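Brullow House Words

A word list of household terms collected from letters, shop ledgers and repair notes in the Brullow valley. Plain text and CSV. Maintained by Tavion Alcantara.

What is in it

The list has 1471 entries. Each entry gives a headword, the spellings found in the sources, a short meaning, the part of the house it belongs to, and the source it came from. Most entries are nouns. Verbs are included when they name a household job, such as blacking a stove or turning a mattress.

Door and window terms make up the largest group. The valley had separate words for the two faces of a door, the thin side where the latch sits, and the strip of floor it swings over. Some of these are still in use in Ostano but have dropped out of speech in Brullow itself. 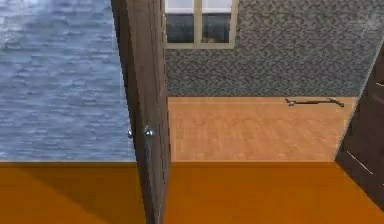

Dvorak wrote in after the June release to say that "lipside" should not be marked as obsolete, having heard it used for the latch edge all through childhood, and asked for the label to be changed to "rare." Dvorak also thought the Ostano spelling with one p was a copying slip. The label has been changed. The spelling stays until the ledger can be checked again.

Files

words.csv – the main list, one entry per row
sources.csv – letters, ledgers and notes, with the short codes used in the main list
variants.csv – spellings that differ from the headword
CHANGES.txt – corrections by release

All files are UTF-8. Fields are separated by commas and quoted only when needed. An empty field means the information was not found. It does not mean the word lacked that feature. 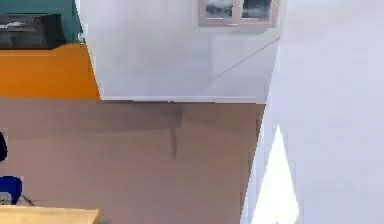
How the words were gathered

I read the sources in order of shelf number and copied out every household term along with its sentence. Terms that turned up in only one source were kept but flagged "single" in the status column. There are 300 of these. A second pass compared the list with the Brornard glossary, a typed booklet with no author given, and 147 entries carry a cross-reference to it.

Sentences in the source files run up to 2000 characters. Longer passages were trimmed at the nearest full stop. Names of private persons were replaced with initials.

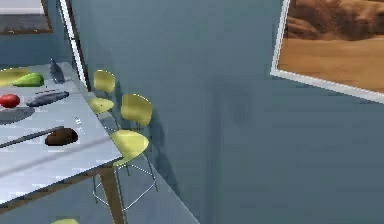
Known problems

The ledgers favor things that were bought or mended, so words for furniture and kitchen goods are well covered and words for cleaning are thin. "Settle" and "sittle" are listed as two headwords and probably should be one. The column for part of the house uses "kitchen" for both cooking and eating rooms, as the sources do.

Pronunciation is not given. The few hints in the letters were too uneven to use.

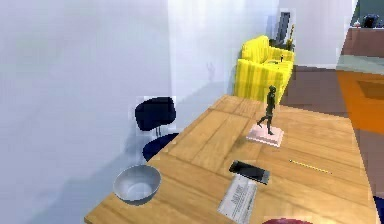 Terms of use

The list may be copied, changed and passed on with credit to Brullow House Words. Please keep the source codes with the entries if you merge them into another list.

Corrections can be sent as a plain note with the headword and the reason. Scans of a source are welcome – include the page number if there is one.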